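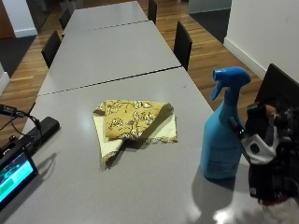 The long table at the Hallitbridge workshop, with the sensor glove, the spray bottle and the folded cloths.

HALLITBRIDGE, July - I'm very happy to say that Lightfoot, the table-wiping robot we've been building in our shared workshop, is getting its first open evening! Doors open at 7pm on Sunday and there are 30 places, all free.

We've put 54 evenings into it so far (and a frightening amount of solder). Lightfoot learns from people. You put on the glove or pick up the hand-held gripper, tidy and wipe as you would at home, and the recordings go into the pile. We have 2796 of them now - mostly spraying, folding and wiping, and a few where I dropped everything.
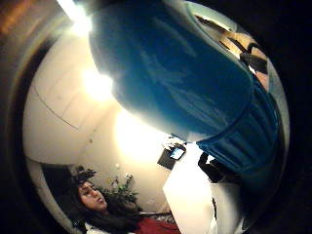 Words and pictures: the Lightfoot build group, Skesuvska workshop

The arm itself still needs work. Its elbow joint is a Vamel kit we bought second-hand, and it sulks after 60 minutes, so expect a tea break in the middle. Come and have a go with the glove, and bring a cloth you don't mind lending.

To book a place, ring the workshop bell or leave your name on the sheet by the door.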